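About Stemance

Stemance records robot demonstrations of household handling tasks. An operator drives a pair of follower arms through a task from a leader station, and the joint positions, gripper commands and camera streams are logged together. Clients receive the recordings, the task sheets and the operator notes.

The company was set up in Drevville and has a second site in Vulluvton. Drevville handles cloth and laundry. Vulluvton handles kitchen items and packing. There are 14 stations across the two sites and 7 of them are assigned to cloth work at present. Each station keeps its own calibration log, which is checked at the start of every shift.

Lingyun Duan runs operations and signs off each task sheet before recording starts. A task sheet states the start condition, the end condition, the permitted grasps and the time limit. For towel folding, the start condition is a single towel spread on a dark cloth surface. Small wrinkles are allowed. The end condition is given as a fold count and an edge tolerance. Operators are told which edge to lift first on some sheets and left to choose on others.

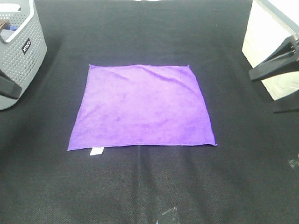 How long does an operator train before recording for a client?

Two weeks. The first week is spent on rigid objects with the leader arms, and the second on cloth. Recordings made during training are stored separately and are not delivered.

Two methods are offered. In remote control, the operator sits at the leader station and works from the camera views. In hand guiding, the operator holds the arm and moves it through the task with the motors in a compliant mode. Hand guiding is used mainly for short contact tasks such as pressing, wiping and inserting. Cloth tasks are done by remote control, which keeps the operator's hands out of the cameras.

Every episode is reviewed by a second person. Reviewers mark the start and end of each subtask and assign one of three grades: accept, accept with recovery, or reject. A recovery is a missed grasp or slipped corner that the operator corrected within the time limit. Recoveries are kept by default, and a client can ask for them to be filtered out. In October the cloth stations recorded 368 episodes of the towel task, of which 353 were accepted in one of the first two grades. Rejected episodes are held for 14 days and then deleted.

Recordings are handled in Peixoto, our in-house review tool. It plays all camera streams against the gripper trace and exports to the formats listed on the Delivery page. Peixoto is not sold separately.

Stemance does not train models for clients. We can replay a sample of episodes on the original station to confirm that the logged commands reproduce the motion, and this is quoted per task.

Site visits are by appointment at Drevville only. Send task inquiries through the contact form with a list of objects, the arm model and the number of episodes required.

Page last updated Mon 20 November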